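4. Setting up a fundraising event

Read Section 3 first if you have not yet created a committee account. You need a user role of Finance or higher to follow the steps in this section. A Field role can view events but cannot edit them.

4.1 Create the event

1. Sign in to Turine and open the Finance tab.
2. Select Events, then New Event.
3. Type the event name as it should appear on invitations. The limit is 120 characters, spaces included.
4. Choose the host type: private home, rented hall, or online.
5. Enter the date and the start time. Times follow the time zone set for the campaign, not the one on your computer.
6. Select Save as Draft.

Note: A draft event has no public page. Guests cannot see it or give to it until you complete 4.3.

If two people share hosting duties, add both under Hosts. The first name listed signs the confirmation email. To change the order, drag the names up or down and save again. 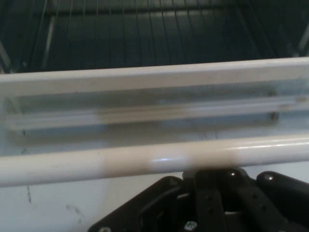 TICKETS AND GIVING LEVELS

4.2 Add giving levels

1. Open the draft and select Levels.
2. Enter a name and an amount for each level, such as Guest, Sponsor, or Host.
3. Set the number of seats for each level. Leave the box blank for no limit.
4. Under Contribution Limit, pick the office the candidate is running for. Turine does not fill this in for you.
5. Select Check Levels. Any amount over the limit is marked in red.

Caution: The check looks at one gift at a time. It does not add up what a donor gave earlier in the same election cycle. Run the Donor Totals report before you accept a gift at the top level.

Note: In-kind gifts, such as food or the use of a hall, are entered under Expenses > In-Kind. Do not create a level for them.

4.3 Publish and invite

1. Select Preview and read the "Paid for by" line. Correct it under Settings > Disclaimer if the committee name has changed.
2. Select Publish.
3. Open Invitations and choose a saved list, or upload a file in CSV format. One file can hold up to 339 rows. Split longer lists before uploading.
4. Send a test to yourself.
5. Select Send.

Caution: Sending cannot be undone. If an invitation goes out with the wrong address, use Send Correction - it goes to the same list and keeps any replies already received.

4.4 Error messages

Error 228: The event has no host. Add at least one name under Hosts.

Error 3: Your session has expired. Sign in again. Drafts are saved up to the last completed step.

For gifts received by check at the door, go to Section 5.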